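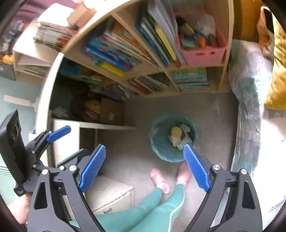
The Rail Trail from Adugna to the Old Pump House

I moved to this side of the county in February and I have been working my way through the walks that start within reach of the house. The first few were short ones, mostly because the days were short and I didn't know where anything was. Now that the evenings are long I have been going farther, and last week I did the whole of the old rail line from Adugna to the pump house and came back over the ridge. I have had two emails asking how the middle section is since the spring floods, so I will put down what I found.

The trail starts behind the feed store in Adugna. There is a gravel lot with room for maybe a dozen cars if people park with some sense. The sign at the entrance still has the old map on it, the one that shows the line going straight through to Zilley. It doesn't anymore. The last stretch into Zilley was sold years ago and there are houses on it. If you follow that map you will end up at somebody's garage. Take a photo of the newer map on the back of the restroom building, or just read on.

I set out at a quarter past seven with a thermos, a sandwich, a rain jacket I didn't need, and two bottles of water. Gadisa Tekleab was supposed to come along but he had a tooth that was bothering him, so I went on my own. I don't mind walking by myself on a rail trail. You can't really get lost and there are usually people around.

The first part is flat, which you would expect, and the surface is packed stone dust. It runs between hayfields and then into a cut with rock on both sides. The cut stays cool even in August. There were ferns all the way up the left side and a lot of water coming down through them, so the trail was muddy along that edge. I stayed to the right and was fine in low shoes.

After the cut you cross the first trestle. New decking went on it last fall and the boards are still pale. The railing is chest high on me. I am not fond of heights and I had no trouble with it. The creek was low, with a lot of bare stones showing, and a heron was standing on the downstream side. It stayed put until I was nearly all the way across.

Past the trestle there is a bench with a brass plate for a man who used to work the signal box. Someone keeps the grass cut around it. I had my first cup of coffee there. A woman came by with a very old beagle and we talked for a minute. She said she walks it as far as the bench and back every morning, and that it takes her an hour going and forty minutes coming home, as the dog knows breakfast is at the other end.

Now the middle section. This is what people have been asking about. The floods took out the culvert below the Tradetti farm, and for a while the trail was closed there with orange netting. It is open again. The culvert has been replaced with a wider pipe and the bank has been filled in with big rough stone. The new fill has not settled yet and it is loose underfoot, more like a driveway than a path. It goes on for a few hundred yards. I would not want to push a stroller over it. A bike with wide tires would be all right if you took it slow. I saw one man get off and walk his.

The farm has put up a fence along that part, and there were heifers on the other side of it who came over to look at me and then walked along with me to the corner. The farm stand at the crossing was open. It is an honor box, and they had sweet corn, green beans, and zucchini the size of my arm. I bought two ears of corn and carried them the rest of the day, which was a dumb thing to do. Buy the corn on the way back if you are coming back that way. I wasn't.

From the farm to the pump house it is all woods. I think this is the best part of the trail and also the part where I saw the fewest people. The trees meet over the top and the light is green. There are old mileposts every so often, granite, with numbers cut in them. Most are worn down so far you have to feel the numbers with your fingers. The one I could read clearly said 62. I asked Gavin Gourlay about it afterward, since he has lived here all his life and his grandfather worked for the railroad. He said it was the distance to the terminus down at the river, back when the line ran that far.

I got to the pump house at twenty to eleven. It is brick, with no roof, and the pond behind it used to supply water for the engines. The county has put a chain link fence around the building itself because the walls aren't safe. You can still walk around the pond. There is a picnic table on the far side, in the shade, and I ate my sandwich there. There were a lot of dragonflies and a painted turtle on a log. A family with three kids had the good flat rock by the water.

Most people turn around at that point, and if you want an easy day that is what you should do. I went up over the ridge. There is a side trail marked with yellow blazes that leaves from the corner of the pond, right behind the picnic table. It is easy to miss because the first blaze is on a birch and the bark has peeled. Look for the second one, on an oak a little farther up.

The ridge trail is a different kind of walking. It climbs steeply at first, with some steps made from logs, and a few of the logs have rotted through. I used my hands in one spot. It took me 30 minutes to get from the pond to the top and I stopped twice. I am fifty-eight and I was carrying corn.

At the top you come out on open ledge with blueberry bushes all over it. The berries were nearly done. I picked the ones the birds had left and ate them standing up. You can see the steeple in Zilley from the ledge, and the water tower, and on the other side the long white roofs of the Deltum warehouse, which you can see from everywhere. Saron Kahsay told me that when she was in high school they used to come up there at night before the warehouse was built, and there wasn't a light in that whole valley. I would like to have seen it then.

The way down is gentler. The blazes change from yellow to blue at a stone wall, where you go from county land to the land trust. There are two gates. Leave them as you find them. One was open and one was shut when I went through. The trail follows the wall for a good while and then drops down through a pasture that hadn't been mowed. I picked up three ticks there. Wear long pants and check yourself when you get home. I had tucked my socks in and they still got past.

You come out on the paved road by the little cemetery, and from there it is road walking back to Adugna. I don't love road walking, but there is a decent shoulder and not much traffic. I counted on filling my water bottle at the church, where there has always been a spigot on the side wall, and the handle was gone. So bring more water than I did. I had finished both bottles on the ledge and was pretty thirsty by the time I got back to the car, at ten past three.

A few notes for anyone planning to go:

The restroom at the trailhead is open from seven in the morning until dusk. There isn't one anywhere else on the route.

Dogs are fine on the rail trail on a leash. The land trust side does not allow them, so if you have a dog, go back the way you came.

There was no phone signal from the Tradetti crossing until I was up on the ledge.

The diner across from the feed store closes at two now. It used to be three. I found this out by pulling on the door.

My shoes held up but my left knee was sore for a couple of days. Philomena Ackah has been after me to get a pair of poles, and after the log steps I think she has a point. She has an old pair she is going to lend me. She also wants to do this walk in October when the leaves turn, going the other way around so that the climb is the gentle side. I think that makes more sense. You would get the road over with first thing while it is quiet and finish on the flat.

I boiled the corn that night. It was good.

Next I want to try the loop around the reservoir, if the gate on the north side is open. If anyone has been up there lately, leave a comment and let me know whether you can get across the spillway.

Posted August 5, 2019
Filed under: Walks, Rail trails

2 comments

Ladi Jibrin
We went around the reservoir last month. The north gate was open but the spillway bridge had a board across it and a notice. You can go down to the road and pick up the path again on the other side. Adds maybe a mile. Thanks for the warning about the culvert, my mother uses a walker so we will stick to the bench end.

Gavin Gourlay
The church knows about the spigot. They took the handle off in the spring when somebody left it running all night. If there is a car in the lot, knock at the side door and they will fill your bottle for you.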